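Unit 4 notes: Teaching by hand, teaching by remote
Last updated: September

Two ways of showing a robot a task come up again and again. In one, a person holds a gripper and does the job with it. In the other, the person drives the robot from a distance. Both get sold as "just show it what to do," and you should be suspicious of the word "just."

Take the Mireo set from the reading. It has 2,365 demonstrations of clearing a table, and the write-up treats that number as if it settled something. How many different tables? How many people? If 2 people did all of it, the robot has learned two people's habits — including the bad ones. The authors dropped 529 demonstrations as "low quality" and give one sentence on how they chose. I would want a page.

Remote control has its own trouble. The operator can't feel the contact, so they slow down and hover, and the robot learns to hover too. The Grivaseck paper calls this "careful motion." I call it lag.

Handheld tools are faster, and the hand feels the push of the table. But a person's arm reaches places the robot's arm can't, and some fraction of those nice smooth recordings can't be replayed at all. Ask what the fraction is. It is rarely in the abstract.

Look at what the camera on the tool gets with nothing in its grip.
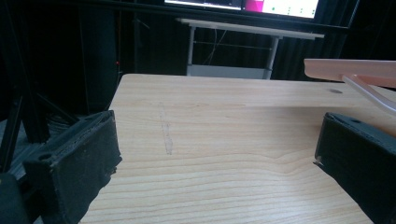

2 min read

Two fingers, open, and a lot of wood grain. A policy trained on views like this may learn the gripper, or it may learn the black curtains and the lit monitor at the back. A success rate measured in the same room won't tell you which.

For next time: read the Eichhorn section on changing backgrounds and write down one test that would change your mind — either way.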